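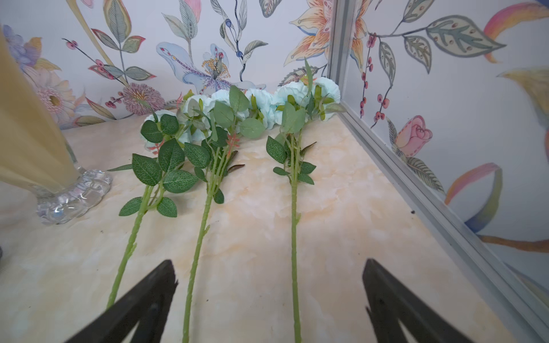
Wrist view, flower-to-vase task, three stems laid out on the tabletop.

Ticket: Wrist stream lags joint log on Vumer cell, episodes rejected at ingest
Opened by: Yeison Mamani
Opened: Saturday, September 19, 2026
Component: recorder / Vesel ingest
Priority: medium
Status: closed, follow-up open

Summary
Ingest rejected 9 of 40 episodes from the morning batch with "stream offset exceeds limit." The limit is 40 ms. Rejected episodes show the wrist stream 90 ms behind the joint log. The remaining episodes pass with normal offsets.

Setup
Task is pick one artificial stem by the stalk and place it in the vase on the left side of the table. Stems start side by side, blooms toward the back wall. Operator teleoperates, recorder writes wrist video, joint positions and gripper command. Floral wallpaper is installed on the walls for background variation.

Log
Entry 1. Replayed a rejected episode. The gripper command closes before the fingers visibly close on the stalk. The same delay is present at release. Constant offset through the episode, so this is not drift.

Entry 2. Suspected the wallpaper. The pattern is dense and the encoder produces larger files with it than with the plain panels. Recorded 3 test episodes with the plain panels. One was rejected with the same offset. Wallpaper ruled out and put back.

Entry 3. Swapped the camera cable and moved it to a different port. No change.

Entry 4. Compared start times. Every rejected episode was started while the previous one was still being written to disk. The recorder stamps wrist frames on arrival in the queue, and the queue is not flushed between episodes. If the writer is busy, frames wait and get late stamps. Joint samples go through a separate path and are not affected.

Entry 5. Changed the recorder config to use the camera's own timestamps. Also set the start pedal to stay locked until the writer reports idle. Operators will notice a short wait between episodes – they should use it to reset the stems.

Entry 6. Recorded another 40 episodes with both changes. All accepted.

Resolution
Config change kept on this cell. The rejected episodes were not repaired. A fixed shift would line up the grasp, but we have no way to confirm the offset on every frame, so they are marked excluded and will be collected again.

Open
Batches from February used the same recorder version under a looser limit. Rerun the offset check on them before they go into the next training set. Assigned to Yeison Mamani.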